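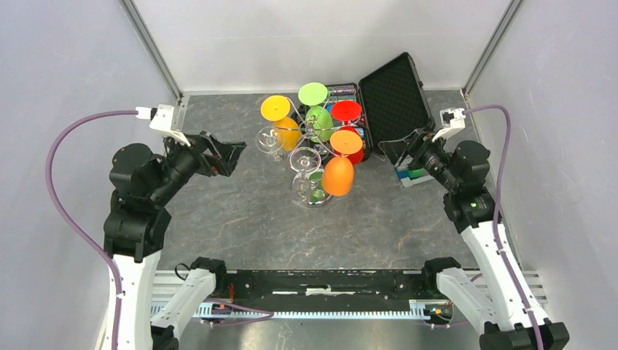 I'd been meaning to talk to Shobha Rai about glasses ever since our neighbors' card night in May, when I drank most of somebody else's wine. We all had the same plain stemmed glass, we all put them down in the same spot, and by the second hour I had no idea which one was mine. Shobha has hosted card nights in Grusatitz for years and she used to manage the tableware floor at Pietrzak, so I figured she'd have opinions. Oh, she did! The first one was about color. A yellow glass, a red one, an orange one and a green one hung up together look like a kids' party, I told her, and I wasn't sure grown-ups would go for it. "Grown-ups go for it faster than kids do," she said. "Put out one red glass and watch two people with mortgages reach for it."

We talked for most of an afternoon, with a break while she went to yell at her oven (cheese straws, a little dark, very good).

She came to colored glasses by accident. Pietrzak had a shelf of Posska singles left over after the full sets sold, and staff could take them home for next to nothing. "They were orphans," she said. "One orange, one yellow, nothing that matched. My husband thought I'd lost my mind. Then we had people over for poker and for the first time I didn't have to wash four extra glasses at the end because folks had given up and started fresh."

I asked if she'd ever tried those little charms that clip around the stem. She made a face. She had a drawer full of them once, tiny pineapples and so on. "You have to look down and check. With a color you just know. You're looking at your cards, you reach out, you get the orange one."

She does keep clear glasses in the mix, and I liked her thinking on that. Some people really want to see what they're drinking, and there's always one guest who brought a nice bottle and would like it admired. "Don't hand that person an opaque yellow glass," she said. "That's just mean."

Hanging them up was the part I knew least about. I've always stood mine on the shelf, right side up, gathering whatever floats around a kitchen. Shobha hangs hers on a tree, feet in the air and bowls down, and she's a stickler about how they come off it. Hold the foot or the stem, she says, and keep your other hand near the bowl until it's clear of its neighbors. She also fills up the stand evenly, one on this side and then one across from it, so it never gets lopsided. I asked if she'd ever tipped one. "Once. On carpet, thank goodness. I'd loaded one side while I was on the phone with my sister, and over it went. She still asks about it."

She likes a shiny chrome stand with curved arms because it looks good on the table even after the glasses are gone, and she'll tell you right away that the shiny base is a pain. It picks up every fingerprint. She wipes it with a dry cloth before people come and then refuses to look at it for the rest of the night.

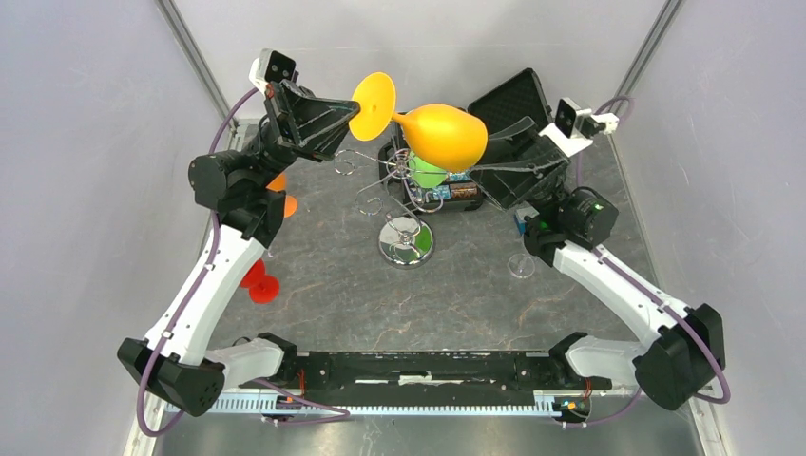

Where the drinks go

My other problem at card night, besides thievery, is spilling. Lalit Uniyal, who plays at Shobha's most months and had dropped by to return a casserole dish, was happy to explain how bad it can get. He knocked a full glass of red into an open chip case a few years ago. "The chips were fine, you rinse them," he said. "The foam in the lid was never the same. It smelled like a cellar until we threw it out."

So there are rules at her table now. The case gets opened behind the glasses, lid up, before anyone pours. Chips come out, dice come out, and then the case is shut and goes on the floor by the wall. Glasses go on the right if you're right-handed, past your cards, never between you and the pot. I said that sounded strict for a friendly game. "It's not strict, it's Lalit," she said, and he laughed harder than I did.

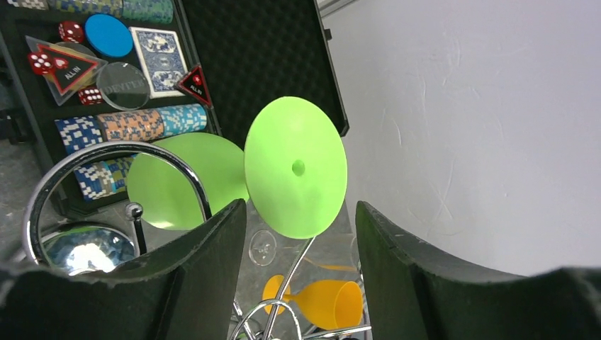
Green glass, foot first, with the poker case open behind it.

I told her I'd always thought of the foot as the boring end of a wine glass. She disagreed pretty strongly! When you hang glasses upside down, the feet are what people see from above, and on a colored set they're these flat bright discs. Her guests pick by the foot. She said she once bought a stand full of glasses at a yard sale purely because the feet looked like candy.

A poker case does some of the same work, in her view. It's nice to open. The rows of chips on their edges, the red dice sitting in the middle, everything with its own little place. "People lean in," she said. "They've got a color in their hand already, and then they see all that color in the case, and nobody's talking about work anymore."

What she'd buy first

I asked what I should get if I only wanted to spend a little. One stand, she said, and whatever glasses fit it, even if they come from different stores. Bring a glass along and try it on the arms, as stems vary more than you'd think and a fat one won't slide in. She's had good luck with the secondhand table at Melell, and she goes early.

Lalit said to get a lid that latches. I wrote that down too. Next game is at my house, and I've called dibs on orange.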